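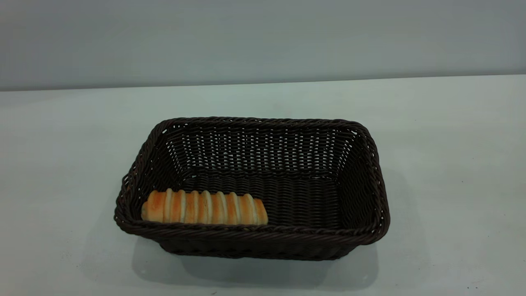
Dark brown woven basket, braided rim

Topic: Cleaning woven baskets without wrecking them?

dranden_attic
Posted 27/03/2026
Hi all, I've inherited my aunt's whole collection of bread and fruit baskets, some willow, some synthetic, perhaps like the dark one, and they all have years of kitchen dust down in the weave. I've been going at them with a paintbrush while I listen to the radio, and it's pleasant enough, but my goodness it's slow! Can I just put them in the sink?

Ghazala Tanoli
Oh, what a lovely thing to inherit! The synthetic ones can have a proper bath, lukewarm water with a squirt of dish soap, then an old toothbrush along the rim where the crumbs hide. Rinse, shake, and stand them upside down on a towel overnight. I've done mine that way every December for years, before the family descends on us.

nurkex
I'd disagree on the soaking, at least for the willow. My mother soaked hers and the bottom sagged so badly it rocked on the table forever after. Damp cloth only, and keep it away from the radiator.

Ghazala Tanoli
Well, I did say the synthetic ones, dear! But even willow likes a little water now and then (it gets so brittle in a heated house). A quick rinse under the faucet never hurt any of mine.

nurkex
A rinse, fine. I just don't want anybody leaving one in the tub while they go off to make lunch, like my mother did.

awan_porch
Vacuum first, whatever you decide! Soft brush attachment, 2 passes, inside and out. If you wet the dust it turns to paste and then you're picking at it with a toothpick, and I speak from a very long afternoon.

dranden_attic
Thank you all so much. Vacuum, then a bath for the synthetic ones and a damp cloth for the willow, sorry Ghazala, I'm a coward. Does anyone line theirs for bread? I have a drawer full of her linen napkins too.

Ghazala Tanoli
No offense taken! And yes, use the napkins, they wash so much easier than a basket does.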